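Search this site Search
Home Kitchen Store cupboard Workshop Contact
Last updated: 2018-10-15

Keeping whole grain and feed dry in a small store

Wheat, barley and sorghum bought in bulk will keep for months if they go into store dry and stay cool. Most losses in a farmhouse store come from damp, followed by weevils.

Test before you fill. Bite a few kernels from the middle of the sack. A dry kernel cracks cleanly, while a damp one dents or chews. For a better answer, weigh a small sample, dry it in a low oven, weigh it again and work out the loss as a share of the first weight. Roos Peeters at Plemham does this with every delivery and writes the result on the lid in pencil.

Use bins with a tight lid and stand them on battens, clear of the wall. A concrete floor will pass moisture into a paper sack in one wet winter. Galvanised bins are proof against mice; thin plastic is not.

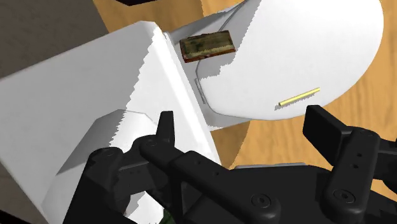 Fill to within a hand's width of the rim and level the top. A heap in the centre collects warm air beneath the lid and cakes first. Push a thin metal rod to the bottom of the bin, leave it for ten minutes, then feel it along its length as it comes out. Any warm section means the grain is heating and should be spread out the same day.

Never top up old stock with new. Empty the bin, brush out the seams and wipe it with a dry cloth before refilling. Flour dust in the corners is enough to carry weevils over from one lot to the next.

For kitchen quantities, 3 days in the freezer in a sealed bag will deal with most insects. Let the bag return to room temperature before opening it, or moisture will settle on the grain.

Check bins weekly from April onwards.

Notes: Liesbeth Lambrechts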